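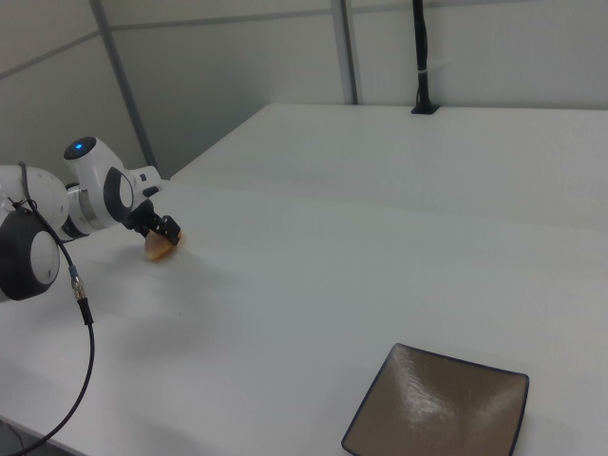

Issue 32

THE PERCOLATOR CHECKLIST
Before you buy it, before you plug it in, before you serve anyone coffee out of it
Compiled by Osamu Hosoda. Comments in the margins by Cameron Dalgleish, who was asked to check the spelling.

Covers stovetop and electric percolators, glass, enamel and metal. Print it, fold it, take it to the flea market. If a line gets a "no" in Part One, put the pot back on the table and walk to the next booth. You can come back and visit it later. You will anyway.

PART ONE: AT THE TABLE

1. Are all the parts in there?
Pot, lid, knob, stem, basket, basket lid (the spreader). Take the lid off and look. Sellers will tell you it's complete because the lid is on.
Comment, O.H.: The spreader is the one that goes missing. I own five pots and three spreaders.
Comment, C.D.: One of those is mine.

2. Does the stem belong to this pot?
Stand it up inside with the basket on. The foot should sit flat in the bottom, or in the well if there is one, and the lid should close all the way over the top. A stem that's a half inch too tall holds the lid open, and a short one lets water into the grounds before anything has perked.
Comment, O.H.: Dondix made two stem lengths and used the same box for both. Bring a tape measure.

3. Glass pots: any chips, cracks or bruises?
Run a fingertip around the rim and the spout. Hold the pot up to the light and turn it slowly, looking hardest at the base and where the handle band grips the neck. A crack of any length is a no. So is a star-shaped bruise on the bottom. Scratches inside from somebody's spoon are a maybe, and I'd lean no for anything going on a burner.
Comment, C.D.: I kept a cracked Ullis for years as a vase. It leaked, so now it's a vase for dried flowers.

4. Is the glass meant for a burner at all?
Plenty of glass servers look just like stovetop pots and were only ever meant to keep coffee company. Look for wording on the base. No wording, no burner.
Comment, O.H.: If the seller says "oh, they all go on the stove," ask whether they'd like to hold it while we try.

5. Enamel pots: is the inside whole?
Chips on the outside are what dealers call character. Chips on the inside are rust, and loose flakes of enamel in your cup. Look at the bottom seam and under the spout with a flashlight. Outside chips on the base can also grow with heat, so I mark those as display only.
Comment, C.D.: Price accordingly. The seller won't have.

6. Handle tight?
Grip it, tip the pot as if pouring, and wiggle. A loose screw can be tightened. A stripped hole or a cracked plastic handle can't be trusted with a full pot of boiling coffee, whatever glue you've got at home.

7. Knob?
Glass knobs should be clear of chips and should turn or clip in firmly. Replacements are easy to find in the common size. Mine was the uncommon size.

8. Smell it.
Put your nose right in. Old coffee is fine. Mouse is not fine. Paint thinner, machine oil or mothballs means somebody stored something else in there, and I have never been glad I asked what.
Comment, O.H.: You look ridiculous doing this. Do it with confidence and other shoppers will assume you're an expert.

PART TWO: ELECTRIC POTS ONLY

9. Cord condition.
Bend it gently along its whole length. Stiff, cracked, sticky or frayed is a no, and so is anything mended with tape. Cloth cords get extra suspicion, especially right at the plug where people used to yank them. Some very old heater cords had asbestos in the insulation, so don't go picking at a worn one to see what's inside.
Comment, C.D.: "Original cord" adds ten dollars to the price and a fire truck to the driveway.

10. If the cord detaches, does it fit?
The connector should push on snugly over both pins and stay there. Check the pins for pitting and black marks. Don't swap in a cord from another appliance just because the end goes in. It needs to be rated for what the pot draws, and the number of watts is usually stamped on the base.
Comment, O.H.: My Sosico came with a cord that fit perfectly and belonged to a waffle iron.

11. Base closed up and dry?
No missing screws, no rust streaks, no rattle. Never dunk an electric pot in the sink unless the base plainly says you can. If you suspect the last owner did, have it looked at before you use it.

12. Has someone who knows how tested it?
A repair shop with a meter can check for current leaking to the metal body. Plugging it in at home and seeing if you get a tingle isn't a test. Sellers who say "works great" have generally seen the light come on.
Comment, C.D.: Some haven't even seen the light.

13. First power-up.
Filled with cold water to at least the lowest mark, on a bare counter, plugged straight into a kitchen outlet with ground fault protection. No extension cord. Stay in the room. Unplug at once for smoke, buzzing, a burning smell that isn't dust, or water where water shouldn't be.
Comment, O.H.: A little dust smell is normal. You'll be tempted to file all other smells under dust.

14. Does it stop perking?
An automatic should quiet down and drop to warm by itself. If it's still going like a freight train long after the coffee has turned black, the thermostat is done for. It goes on the shelf with the others.

PART THREE: CLEANING BEFORE FIRST USE

15. Wash the loose parts in hot soapy water. Brush down the inside of the stem with a narrow bottle brush. What comes out the first time should not be discussed at dinner.

16. For mineral scale, run equal parts white vinegar and water through a perk, let it cool, pour it out, and follow with plain water twice. Skip the vinegar on bare aluminum unless you enjoy a patchy gray finish.

17. Never put hot glass in cold water, or on a cold wet counter. That includes the stone ones.
Comment, C.D.: He knows this from the blue one.
Comment, O.H.: We agreed not to bring up the blue one.

18. No bleach in metal pots, ever. No steel wool on chrome, no steel wool on the printed decoration, and no dishwasher for anything with a pattern you'd be sorry to lose.

PART FOUR: THE MONEY

19. Is it marked?
Look on the base, under the handle bracket and inside the lid. Unmarked pots can be good pots, but they shouldn't carry marked prices. The Dunne catalog lists 390 patterns, and at the last swap meet I was told that an unmarked pot with orange daisies was "definitely in there." It wasn't. I bought the pot.

20. Did you set a limit before you left the house?
Mine is 100 dollars for anything I plan to use. For anything I plan to look at, the limit is whatever Cameron isn't standing near enough to hear.
Comment, C.D.: I can hear fine.

21. Do you have somewhere to put it?
Measure the shelf. A full-size party percolator is taller than you remember and does not fit under a standard cabinet.
Comment, O.H.: The top of the fridge counts as somewhere.
Comment, C.D.: It's full.

NOTES SINCE THE LAST VERSION
Item 8 was added after the December meet. Item 12 used to read "plug it in and see," and I've had letters. The section on rebuilding a Sosico thermostat at home has been removed until I get one to work. If you have a spare Ullis spreader in the small size, bring it to the next swap and find me before you find Cameron.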